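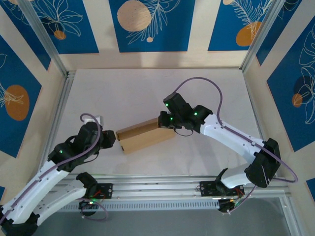

So how long does it take a student club to get a two-arm setup handling boxes? For us it was most of a summer, and we're still not happy with the left side.

We started with a pile of parts, a budget of $2,000 and a lot of opinions. Final spend was $1,757, and I'm pretty proud of that (the rest went straight into spare servos, so don't get jealous!). Raed Daher did nearly all the wiring and picked the purple cables himself. Weidong Wei and I have been fighting over the control code ever since, mostly about when one arm should let go so the other can take over.

The box task is for the Bultgate student round in November. You get 18 minutes and 2 restarts, and the box has to be handed across, turned and set down flat. Cardboard is a pain! Squeeze too hard and the sides cave in, go easy and it slides off at an angle. My money is on slowing the whole thing way down, but Weidong wants speed, so we're going to try both versions next week and I'll post the times when we have them.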